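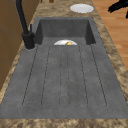
Évier gris à bac unique, égouttoir intégré.

Coupe de Drarville (softball)

La Coupe de Drarville est un tournoi amateur de softball à lancer lent, disputé chaque été à Drarville. Huit équipes, deux poules, puis demi-finales et finale. Tenant du titre : Clillen. Le tournoi est aussi appelé « la Drarville », ou « la petite coupe » chez les anciens joueurs.

Histoire

Première édition à quatre équipes, toutes du canton. Terrain prêté, pas de clôture au champ extérieur, une règle locale pour les balles perdues dans le fossé (double automatique). Cette règle existe encore, alors que le fossé est comblé.

Passage à six équipes dès la troisième année, puis à huit avec l'arrivée de Clillen et de Curkell. Rivalité immédiate entre les deux clubs. Trois finales de suite, deux pour Curkell. La dernière des trois s'est terminée à la onzième manche sur un but sur balles, buts pleins. Affluence record ce jour là : 1 578 entrées.

Une édition annulée faute d'arbitres. Une autre réduite à une seule journée par la pluie, matchs ramenés à cinq manches, classement toujours contesté par Curkell. 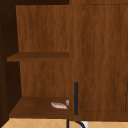
Étagère en bois, compartiment ouvert.

Format

Matchs de sept manches. Dix joueurs en défense, quatre voltigeurs. Règle des douze points d'écart à partir de la cinquième manche. Égalité en poule : on regarde la confrontation directe, ensuite les points encaissés. Pas de tirage au sort depuis la réforme du règlement adoptée le 12/02/2022.

Cette même réforme a limité les coups de circuit par-dessus la clôture à quatre par équipe et par match. Au-delà, le frappeur est retiré. Mesure mal reçue chez Clillen, équipe de gros frappeurs, qui a pourtant gagné l'édition suivante en jouant surtout des roulants côté droit.

Effectif : seize joueurs maximum, dont deux venus d'un autre club. Liste close en décembre, ce qui est tôt, et source de disputes à peu près tous les ans.

Terrain

Le terrain Chornovol, au sud de Drarville. Champ intérieur en terre battue, extérieur en herbe. 401 places assises, le reste debout le long de la ligne du troisième but. Marbre orienté plein ouest : en fin d'aprés-midi le frappeur a le soleil de face. D'où les finales programmées le matin. 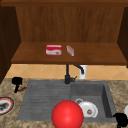

L'éclairage n'a jamais été installé. Projet évoqué plusieurs fois, abandonné. Les matchs interrompus par la nuit reprennent donc le lendemain à la manche en cours, avec le même compte sur le frappeur.

Public et finances

Entrée libre les premières années, payante ensuite. 809 billets vendus pour la première édition payante. Le vainqueur reçoit 1 000 euros et garde le trophée un an, à charge pour lui de faire graver la plaque. Plaques manquantes pour deux éditions, les deux gagnées par Curkell.
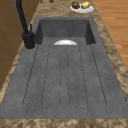
Selon une remarque laissée en page de discussion, l'une des deux plaques aurait bien été gravée, mais au nom de Clillen, et Curkell l'aurait dévissée avant de rendre le trophée. Le club n'a pas répondu sur ce point. Source à trouver.

Voir aussi

Softball à lancer lent
Terrain Chornovol
Liste des vainqueurs de la Coupe de Drarville (incomplet, à mettre a jour)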